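Our line at Presbridge started using the Skesodico grippers in March. A few people asked what changed for those of us on the floor, so here's a thread.

1/ My station is small flat parts. You hold the gripper in your hand, close it on the part, and place it. The recordings go toward setting up the automated cell next door. 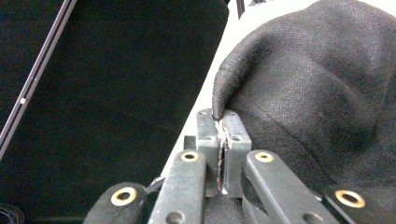
2/ I still use my fingers. A thin piece between two gripper blocks doesn't always sit the way you want, and a fingertip on top is the quickest way to deal with it. Gloves stay on the whole shift.

3/ The target is 300 good picks a shift. My best so far is 334. By hand I used to do 800, so yes, it's slower, and the rate sheet was changed to match. That took two meetings.

4/ Pay stayed the same. The piece bonus went away and got replaced with a flat one. If you were fast, you lost a little. If you were new, you came out ahead.

5/ 14 of us were trained on it. Two went back to packing because of their wrists. The tool isn't heavy but you squeeze it all day. We now swap stations every hour, which helped me.

6/ The cell is supposed to take over the easy parts first. Thin stuff comes last. We've been told the people on my station move to loading and checking, same grade. It's in writing, and I kept my copy.

7/ The Halluvham site went through this before us. They say the checking job is quieter and you sit more. Some like that. I'm not sure I will.

8/ Next sign-up for cell training is Friday, September 25, 2026. The list is on the board by the Sundqvist press. I put my name down.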